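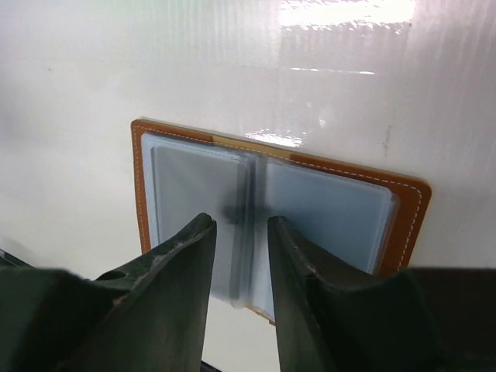
Dos dedos de pinza, de color verde oscuro, a ambos lados del lomo de un tarjetero abierto.

Dos brazos, un tarjetero y muchas tarjetas por el suelo

Comparamos dos juegos de dedos para pinza en una tarea que parece menor y que pone en apuros a casi cualquier brazo de bajo coste

Redacción, 23/1/25

Sacar una tarjeta de una funda de plástico es un gesto que una persona hace sin mirar. Para un brazo de sobremesa es un problema de fricción, de ángulo y de visión, todo a la vez. El taller Agbeko, en Nundville, lleva desde diciembre usando esa tarea como banco de pruebas para decidir qué dedos monta en sus puestos de dos brazos, y nos dejó asistir a la comparación.

Los candidatos eran dos. El juego de Zandum es rígido, con la punta en cuña y la cara interior achaflanada. El de Nernach lleva una almohadilla blanda en la yema y termina en una punta más ancha. Los dos se atornillan a la misma pinza y el cambio no obliga a tocar el controlador, aunque sí a recalibrar la apertura.

El tarjetero se eligió porque reúne varias dificultades en poco espacio. La tapa tiene un borde cosido que ofrece buen agarre, pero las fundas se pegan entre sí y se doblan en cuanto se las empuja de lado. Si el dedo entra demasiado, arrastra el bloque entero. Si entra poco, resbala sobre el plástico. Con la punta en cuña el margen es mayor: entra entre dos fundas sin abrir mucho la pinza. La almohadilla blanda sujeta mejor lo que ya tiene cogido, pero le cuesta llegar hasta allí.

La otra mitad del problema es ver. Cada muñeca lleva una cámara pequeña que apunta hacia los dedos, y el taller ha probado a trabajar solo con esas 2 cámaras y también con una fija añadida sobre la mesa. La vista de muñeca es la que permite alinear la punta con el borde de una funda. Tiene un inconveniente conocido, que son los reflejos. El plástico transparente brilla bajo la luz del techo, y el fondo blanco tampoco ayuda.

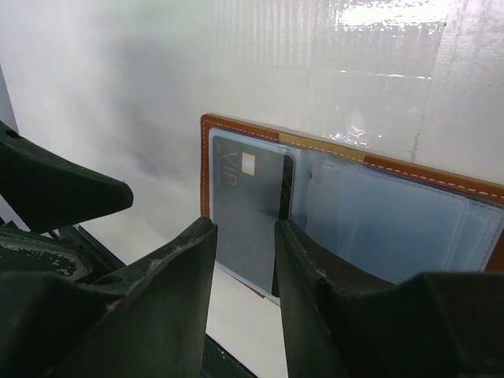
El tarjetero de pie, con una tarjeta gris oscuro marcada «VIP» en su funda, visto desde la cámara de muñeca.

En el taller bajaron la exposición de las cámaras y el controlador dejó de perder el borde de las fundas en la mayoría de las posiciones. En las más inclinadas lo sigue perdiendo. Un filtro polarizador resolvería parte del asunto, pero añade peso a la muñeca y Agbeko prefiere dejarlo para más adelante.

La serie completa sumó 161 intentos, repartidos entre los dos juegos de dedos y con el mismo operador al mando. Contaba como bueno el intento en el que la tarjeta salía de la funda y llegaba a su bandeja sin caerse y sin que el tarjetero se volcara. Los dedos de Zandum fueron más rápidos en la extracción. Los de Nernach soltaron menos tarjetas durante el traslado, que es donde la punta estrecha lo pasa peor: con tan poca superficie de contacto, la tarjeta gira sobre sí misma y llega torcida.

También se observó el desgaste. Los dedos rígidos se rozan con la mesa y entre ellos, y las marcas aparecen pronto. No afectan al agarre mientras la punta conserve el filo. La almohadilla blanda envejece de otra manera: recoge polvo, pierde adherencia y hay que limpiarla con alcohol. El taller lo hace cada 6 series y anota la fecha en una hoja pegada al armario.

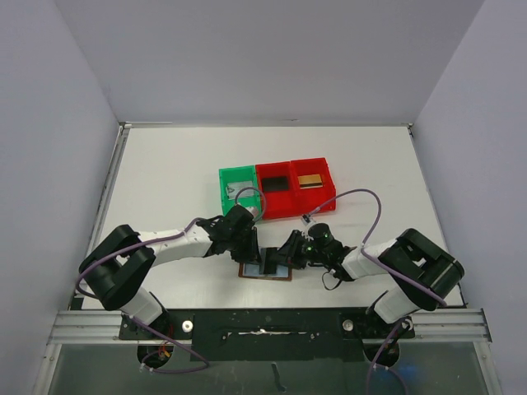 El trabajo con dos brazos cambia las cuentas. Cuando uno sujeta y el otro extrae, la exigencia sobre cada pinza baja bastante, y una combinación mixta empieza a tener sentido. Agbeko montó los dedos de Nernach en el brazo que sujeta y los de Zandum en el que tira. Fue la configuración más estable de la serie, con una pega: hay que coordinar las dos aperturas, y un operador nuevo tarda en acostumbrarse.

La cámara fija resultó más útil de lo previsto en esta fase. Las de muñeca pierden de vista el conjunto cuando las pinzas se juntan, y la imagen general permite saber si los codos van a estorbarse. En cambio, no sirve para afinar la entrada en la funda. Las 3 vistas juntas dieron el mejor resultado, a costa de un poco más de retardo en el control.
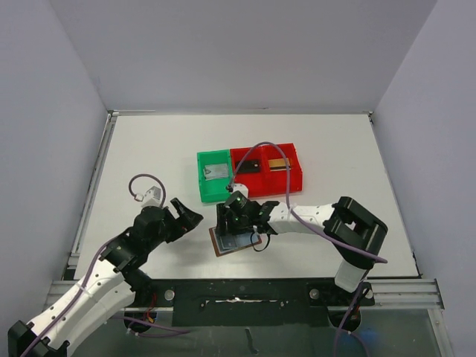

Dejar las piezas en las bandejas es la parte más agradecida del ejercicio, y aun así conviene cuidar la altura de suelta. Un objeto fino que cae desde demasiado arriba rebota o queda de canto contra la pared del compartimento. Recogerlo de la mesa es peor todavía. Una pieza plana sobre una superficie lisa apenas deja hueco para meter el dedo, y ahí la cuña de Zandum vuelve a tener ventaja, siempre que la muñeca baje vertical y despacio. Con la yema blanda hubo que empujar la pieza hasta un tope y levantarla desde ese lado.

En cuanto al montaje, los dedos rígidos se cambian con dos tornillos y los blandos con cuatro, porque la almohadilla va en un soporte aparte. El recambio de la almohadilla se vende suelto. El dedo rígido se sustituye entero.

Agbeko va a equipar sus puestos con la configuración mixta y mantendrá un brazo con dedos de Zandum en los dos lados para las tareas de recogida en mesa. La siguiente comparación será de cámaras de muñeca, con el mismo tarjetero y las mismas fundas.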